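Spent Monday reading my own results table and I have thoughts. A thread on two arms, one small whiteboard, and a research finding I would have preferred not to find. 1/

Background for the people who follow me for the bread. I work on learned policies for two-armed manipulation. A person drives the arms through a task over and over, a network watches the recordings, and then we find out what the network thought the task was. 2/

The project is called Skeddale. It was named before I joined and I have stopped asking. 3/

Our question was narrow. When two arms have to handle one object together, does it help to train on demonstrations where things go a bit wrong and the operator fixes them? Or should you throw those out and keep the pretty ones? 4/

The usual instinct is to keep the pretty ones. I had that instinct. I wrote it into the proposal, in a paragraph I was very pleased with. 5/

We had 1,851 demonstrations over all our tasks. After I filtered for "clean" we had a good deal fewer, and a filter script I described in lab meeting as "principled." It checked whether the gripper ever let go and tried again. If it did, out you went. 6/

The whiteboard task is my favorite of the set, mostly for the handwriting. It's also a mean little object. It's flat, the border is thin, and both arms have to agree about where it is. Arms do not agree about where things are. 7/

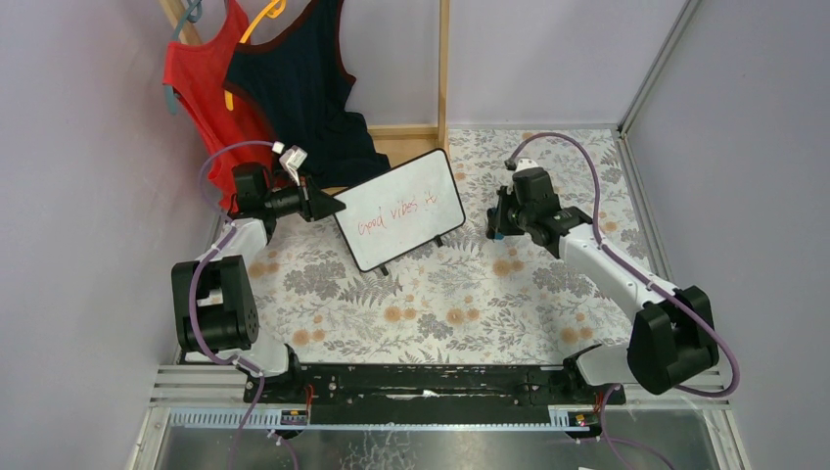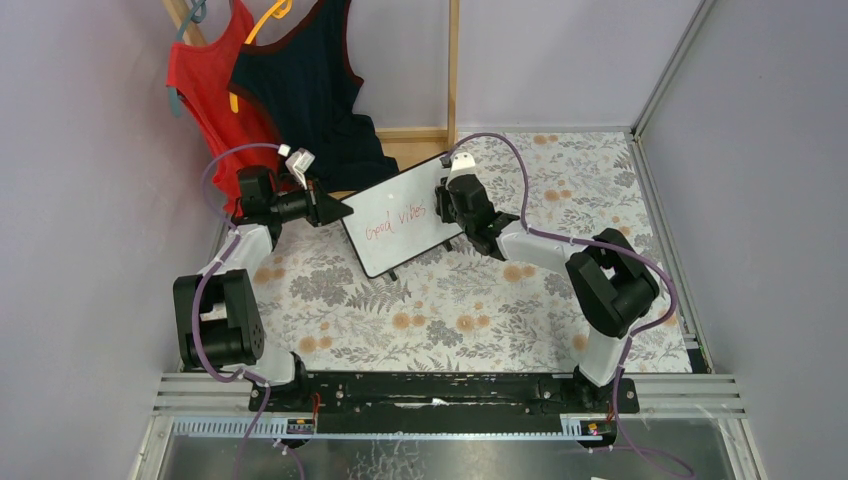
Same whiteboard in both. Left gripper up at the board and right one hovering in the first, both arms on it in the second.

For this task we ran 124 evaluation trials, split evenly between the policy trained on everything and the policy trained on my tasteful selection. Same network, same training steps, same starting positions for the board. 9/

Policy trained on everything, mistakes included: 61 successes out of 62. I checked that number twice. Then I asked Reda Mansour to check it, in the tone of a person hoping for bad news. 10/

Policy trained on the clean set: let's say it had a rich inner life. It would line up beautifully, miss the edge by a hair, and then carry on with the rest of the motion holding air. Very graceful. Full marks for commitment. 11/

The explanation is boring once you see it. If every demonstration goes right the first time, the network never sees what "slightly off" looks like, or what a person does next. My filter had removed exactly the part worth learning. 12/

Reda had suggested this in September. There is a message. It has a timestamp. I have been shown the timestamp. 13/

Things I would like reviewers to be nice about: one lab, one pair of arms, 3 operators. One of the operators is me, and I supplied more than my share of the fumbles. I'm now choosing to call this a contribution to data diversity. 14/

Things I would be less relaxed about if I were the reviewer: we haven't separated "recoveries help" from "more data helps." The clean set is smaller. The obvious control is to cut the full set down to the same size at random, and that's running now on the machine we call Rimari. 15/

Early curves look like the effect shrinks but doesn't vanish. I'm not posting them. I have posted early curves before and I still get replies about it. 16/

Someone will ask about the background. Yes, it stayed put, and the fern print on the mat has more visual texture than anything else in the cell. Whether a policy trained here would cope with a plain tabletop is a fair question and I don't have the answer — we haven't tested it. 17/

Practical note if you do this kind of collection: label your retries, don't delete them. A yes/no field per episode is enough. We had to go back and recover ours from a folder I had named "junk_final," so learn from that what you will. 18/

Also, write down what your filter does in words before you run it. Mine, in words, was "remove every example of a person solving the problem." I think I'd have noticed. 19/

Draft goes around the group when the control finishes. The proposal paragraph has been retired and the filter script is still in the repo, with a comment from Reda at the top that I'm not going to reproduce. 20/20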